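Zornum Desk Rack, Black: Review
Reviewed by Sofia Cardoso
Category: Desk organizers and stands

I bought the Zornum rack in July to get things up off my desk. I had a stack of folders, a small printer tray, two notebooks and a power brick all sharing the same corner, and I was losing most of the space on the right side. I looked at a wire shelf from Zundar first, but the wire was thin and the store model had a lean to it. The Zornum was 145 dollars at the time I ordered, which is a lot for a desk rack. I have had it in daily use since then and this is what I think of it.

Assembly

It comes flat in one box. The uprights are separate pieces, the tray is already formed, and the flat strips for the crossbar are wrapped together in paper. There is one hex key and a bag of screws. The instructions are drawings only. The drawing for the lower crossbar is small and does not show clearly which way the channel faces. I put it on backward the first time and had to take it off again. If you are building one, lay the strips out on the desk and check them against the last drawing before you tighten anything.

It took me roughly 3 hours with a break for lunch. Someone who builds furniture often would be faster. A second pair of hands helps when you stand the uprights up, and after that you can manage alone. Leave all the screws a little slack until the tray is seated, then go back over them.

Build

The frame is thin square tubing with flat steel panels. Everything is painted matte black. The paint is even and I did not find bare spots in the corners when I unpacked it. It does show dust, and it shows it quickly. A dry cloth takes care of that. I would not use a scouring pad on it.

The tray is shallow with low edges. Papers and folders stay put, but a round pen will go over the side if you bump the desk. The raised edge is folded metal and I have not caught a sleeve on it.

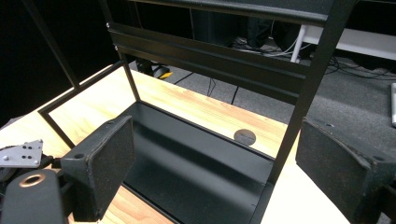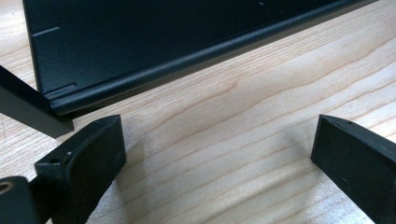 Matte black finish, both photos. The lower crossbar and the tray are in the first one.

Fit on the desk

My desk is an Amaral with a wood-grain top and a round cable hole toward the back. This matters more than I expected. The first place I set the rack, the tray sat over part of the hole and I could not get a plug through. I moved it so the hole sits just behind the tray and the cords now come up there without being pinched. Measure where your hole is before you decide on a spot, and leave enough room for the largest plug you own.

The open side of the frame is useful. The desk underneath stays clear and I can wipe it without lifting the rack. I keep nothing in that space on purpose, though a slim keyboard would probably go there.

The rack came without felt pads, and I think it should have them at this price. I cut some from a sheet I had at home. Before that it made a scraping noise when I moved it.

Stability

With folders and the printer tray loaded it does not sway when I type. If I push the top crossbar sideways with my hand I can feel some give. I tightened the screws on the lower crossbar again after the first few weeks and that took most of it out. Put the heavy things in the tray and the light ones higher up.

Compared with the Zandden

My brother has the Zandden rack, which costs less and goes together faster. His has plastic corner pieces, and one of them has cracked. It also has a deeper tray, and I would like that on mine. For holding pens, tape and small items the Zandden is the better shape. For paper and heavier equipment I would still take the Zornum.

Good points
Solid tray
Even paint
Desk stays easy to clean

Bad points
Price
Unclear drawing for the lower crossbar
Shows dust
No pads in the box

Would I buy it again? Yes, if it was on sale. At full price I would look around a bit longer first. Zornum also sells a narrower version with the same tray depth, but I have not tried that one.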